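Why Do Sea Turtles Get Cold?

Sea turtles are reptiles. Their bodies do not make much heat, so most of them stay about as warm as the water they swim in. 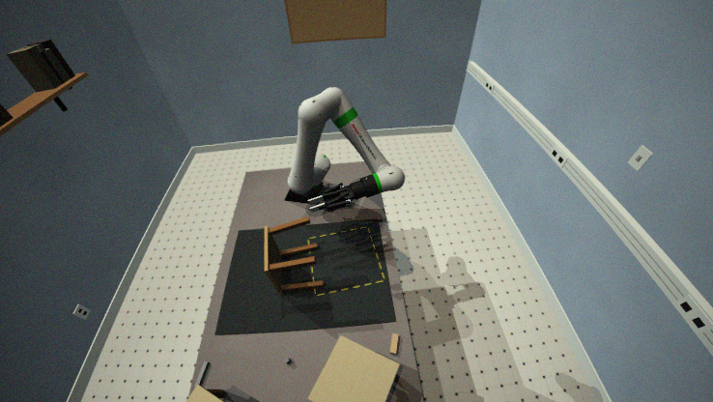
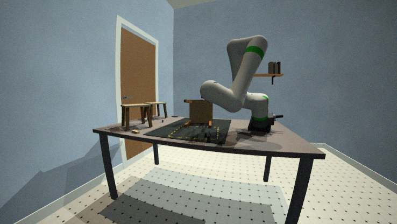
In summer, young turtles feed in Kelen Bay. The water is shallow and there are plenty of crabs to eat. In October the bay starts to cool. Most turtles swim south, but some stay too long.

When the water gets too cold, a turtle slows down. Its heart beats slowly. It stops eating and floats at the top, where wind and waves can push it onto the beach. This is called cold stunning.

A cold-stunned turtle can look dead even when it is alive. Last year, people walking on the beach at Cabrera found 431 turtles. They called the Erau Turtle Hospital, and a truck came for them.

At the hospital, turtles are warmed up a little each day. Warming them too fast can hurt them. Vets listen to their hearts and check their lungs. Many turtles need medicine. Later they go into a pool and start eating again.

Some stay for 3 months or more before they go back to the ocean.

If you find a turtle on a cold beach, do not put it back in the water. Tell an adult and call a wildlife rescue group.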